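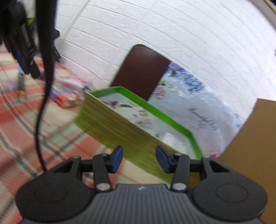
Which gripper should we buy, then? Ivemetti asked us that in the first email they ever sent, and went on to say they'd read enough spec sheets and wanted to hear from people who had dropped a lot of things. We liked them right away! It's still the question most people bring to us, and it's a good one, even though our first reply is nearly always another question: what do you need it to pick up?

We're Lurncombe, a small test shop for grippers, arms, cameras and controllers. We started one February with 2 grippers and a bench that wobbled. Today there are 16 grippers on the shelf, most of them two-fingered, plus a hand-held tool so we can try a grasp ourselves before we put the same fingers on an arm. We love that tool. You learn an awful lot about a finger pad when your own wrist is doing the work (and you find out fast how tired your wrist gets).

What we do all day

We pick things up and put them down again. Boxes with thin rims, floral gift packaging, cardboard, cloth, glossy sheets that slide away the moment you touch them. We like household things because they're awkward, and because plenty of the people who write to us want a robot to handle that kind of stuff. Each gripper goes through the same set of 65 objects, with the same person running it from start to finish, and then a second person repeats any result that looks too good.

We set up on patterned cloth as often as on plain boards. A camera that finds every edge on a clean gray table can get very confused by plaid, and we'd like to learn that here, before it's bolted to your line.

How we compare

Our notes are written in plain words. You get the opening width, the pad shape, how the linkage moves as it closes, what slipped and what got squashed. You get the video too, failures included. We don't give star ratings. A wide, soft pad that's wonderful on a carton may be hopeless on a sheet of paper, and one score would hide that.

For controllers we use our own logging setup, called Stometix. It began as a messy script and is now a slightly less messy program that lines up the camera pictures with the finger position. Falcão is the name of our newest test bench, which holds 5 cameras and doesn't wobble at all.

Visiting and writing to us

Come by if you're near! Bring the object that's giving you trouble, or mail it in a box you don't mind us testing as well. We answer every message, though it can take us a few days when a comparison is running.

Page last updated 25 Oct 2020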